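Archives > Gripper-Talk > Hardware > Message

Subject: Re: Finger pads on the hand-held, dark blue vs. the old ones
From: Severyn Pylypenko
To: the Siklow gripper list
Date: 2023-04-17

Zakhar Maksymiv wrote:

> Has anyone on the list put real hours on the Siklow hand-held with the
> dark blue pads? We have been using the Clodthorpe one at our place and
> I like it, but the fingers feel mushy on thin cloth and I lose the
> edge of a sheet more often than I'd like. Before I order a second tool
> I'd love to hear how the two compare on bedding. Also curious whether
> the parallel linkage is worth the extra width. Ours swings the tips in
> on an arc and I have gotten used to it, sort of.
>
> Zakhar

Hi Zakhar, hi all,

Yes! I've been hoping somebody would ask, so forgive the length. I've had both tools for most of April and bedding is nearly all I've done with them (sheets, bedspreads, pillowcases, one very stubborn fitted cover that I still hold a grudge against).

Short version: for cloth I reach for the Siklow every time now. The parallel arms make a bigger difference than I expected. With the Clodthorpe you have to guess where the tips will meet, and on a flat bed that means pushing down a bit as you close, or you get a handful of air. On the Siklow the pads come straight at each other, so if I'm at the right height when I start I'm at the right height when I finish. It took me two evenings to stop correcting for the arc. My wrist kept dipping on its own.
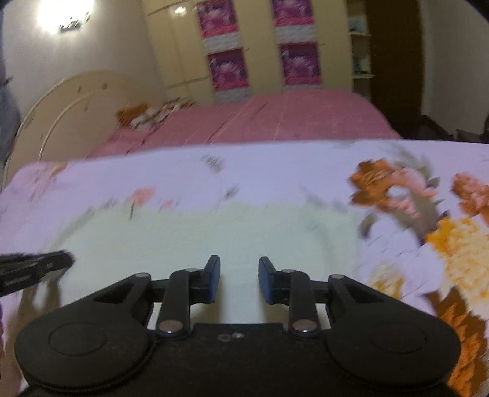 The Siklow over a bedspread, pads open. View from the camera on the tool.

The view is the other thing I wanted to bring up. The body is wide, no getting around it, and it takes up a good part of the lower half of the picture. I worried about that at first, but what you care about is the gap between the pads and that stays in the clear. What does bother me is blur. Look at the flowers on the bedspread - they smear badly when you move at a normal pace, and a printed pattern is just where I'd want the sharp detail. I dropped the exposure time to 1/800 and it helped a lot near a window, less so in a bedroom with only the ceiling light on. If anyone has a setting they like for indoor rooms in the evening, please post it.

On the mushy feeling: I think that's the Clodthorpe pads and not the fingers. I swapped a set from my spare over to it (you need to file the slot a little, 5 minutes' work) and the sheet edges stopped slipping out. So you might try that before spending money. Thick quilts are a different story. There the softer pads are still nicer, and I'd keep a set around for them.

Weight: the Siklow is heavier at the front and I feel it after a long session. I get over 4 hours out of a day if I take breaks. The Clodthorpe I could hold all day.

One gripe. The pivot pins on mine had a touch of play out of the box, left side worse than right. Sivakumar sells a shim kit that fixes it and I put one in last week. Now both arms close together and I'm very happy with it. Check yours before you trust any width readings, or you'll chase the problem in the software like I did.

I haven't tried either one on the Nutville controller yet. That's next, once I find the right cable. Will write again when I have something to show, and if you get to the pad swap first please tell us how it went!

Severyn

Comments

zmaksymiv: Thank you, this is just what I needed. Will try the pads first. Do you file the slot on the long side or the short side?

spylypenko: Long side, and go slowly. I took off too much on my first one and had to pack it with tape.

clothfolder: +1 on the shims. My left arm was lagging too and I blamed the motor for weeks.

benchrat: Have you tried a brighter bulb instead of fighting the exposure? Worked for me in the hallway, though I did get more glare off the closet doors.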